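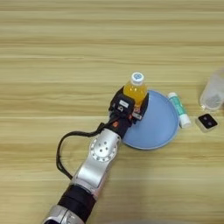 Orotar with the orange bottle, blue plate underneath.

Half past four and the bottle had been over the plate for ages. Well, it felt like ages.

"Don't touch the table," said Rahel.

"I'm not touching the table."

"You're leaning on it, Damian."

He stopped leaning on it. Her brother was 11 and wasn't meant to be in the club at all, but their mum worked late on Fridays so there he was, chin nearly on the wood, staring at the little white cap with the blue thing on top.

Orotar didn't move. It had a plan, or Raghavendra had a plan and had typed it in badly. Pick up bottle. Go to plate. Let go. That was the whole task for the Wuststead round, 13 schools, and Sarkmont had come last the year before with a task that was only pick up bottle.

"It's thinking," said Raghavendra.

"It's not thinking, it's waiting for you."

"I pressed go."

"Press it again."

"If I press it again it does everything twice – " He scrolled. Scrolled back. Bit his thumbnail. "Line 200. Who changed line 200?"

Silence. Miss Ammann looked up from her marking, then down again. She had a rule, five minutes of shouting before she came over. Three left by Rahel's watch.

"It said open after," said Damian, very small. "I thought it should say open when. Becuase otherwise after what?"

Raghavendra turned round on his stool. Rahel got ready to be angry on somebody's behalf, she wasn't sure whose.

"After what," said Raghavendra.

"Yeah."

"No, I mean – after what. There's nothing before it. I never told it when it's there." He was already typing, two fingers, much too fast. "It's been sitting there wiating for a thing I never wrote. Your bit's wrong as well. But mine was wrong first."

"So can I stay in the club?"

"You're not in the club," said Rahel.

"Hands back, everyone," said Raghavendra.

Hands back. The cable gave a twitch. The wrist came down, slow, slower, a whine like a fridge in the next room, and the bottle stood on the blue plate, and the black fingers came apart.

It wobbled. Damian made a noise.

It stood.

Miss Ammann had put her pen down. None of them had heard her cross the room. "Again," she said.

"Miss, it worked!"

"It worked once. Imhof's lot will do it five times running without looking. Again, please. And Damian, write down what you changed. In the book. With your name."

He went for the book so fast he knocked his stool over, and the bottle went too, rolling, orange all the way to the edge, and Rahel caught it.

"Again," said Rahel, and put it back.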